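FROM THE TOOLING BENCH: DOES DREKO'S TASK PLANNER PLAN ANYTHING?

The February release of Dreko landed with the usual promises. You give it a sentence, it breaks the sentence into steps, and the arms carry them out. We have heard this before, most recently from the people behind Nondent, whose planner needed a config file longer than the task it was planning. So we gave Dreko a dull tabletop job with paper cups and a soda can and read the logs instead of the brochure.

The first thing to say is that the perception node is decent. It names objects and keeps the names when the wrist view shifts. It still has trouble with anything that leaves the image halfway. A cup with its rim out of view gets a lower score, drops below the threshold, and the planner then behaves as if the table had one cup fewer. The default threshold is buried in a launch file and the manual doesn't mention it.
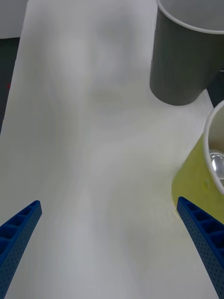 Shiny things are the other sore spot. Dreko's release notes claim a fix for reflections, and what they shipped is a mask that throws out bright pixels before the depth step. Throw out enough of them on a metal surface and you are fitting a cylinder to very little. We turned the mask off for half our runs and could see no difference worth reporting, which makes me wonder what it was tested on.
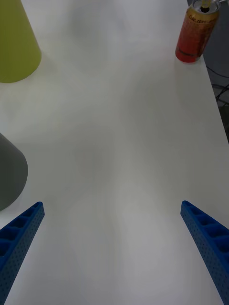
Wrist view with the jaws open, the can at upper right near the table edge.

Then the planner itself. We logged 162 plans. In 39 of them the step list changed between two calls with the same prompt and the same scene file. Some of those changes were harmless, such as swapping which arm goes home first. Others weren't. One plan released the object, then asked for the move to the drop point. The checker that ships with Dreko passed it. The checker, as far as I can tell, looks at joint limits and collisions and has no idea what order things should happen in.
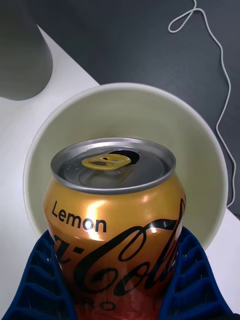

Lemon Coke Zero can between the fingers, with the round white container beneath it.

We put Trirnach's open source validator between the planner and the controller, and that caught the bad ordering right away. It took 20 lines of glue code. I would like to know why a paid product leaves that to its customers.

Two-arm work is where the marketing gets loudest. "Full bimanual coordination" means, in this version, that each arm has its own queue and a lock on a shared box of space in the middle. One arm waits while the other has the box. That is a sane way to avoid a crash, and I have no quarrel with it as engineering, but please call it a lock.
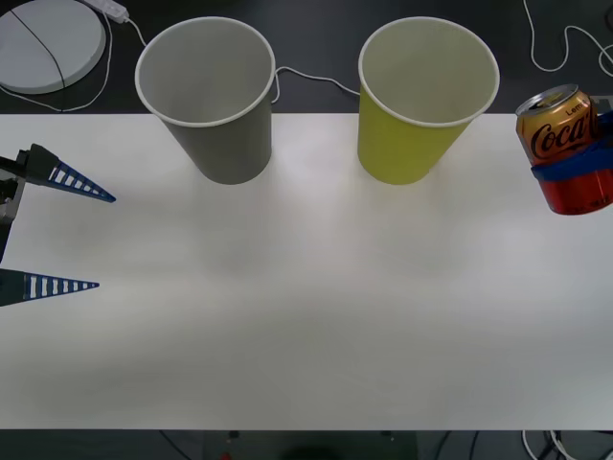
The lock timeout is 2 seconds and can't be changed from the interface. If it runs out, the waiting arm drops its whole queue and asks for a fresh plan, and you are back to the problem above. Martinelli's older scheduler at least kept the queue and tried again.

We are staying on the previous release for now, with the validator in place. The glue code and our launch file changes are in the shared tools folder. If you have a Dreko setup with the new version and get steadier plans out of it, send logs, please, and include the scene files.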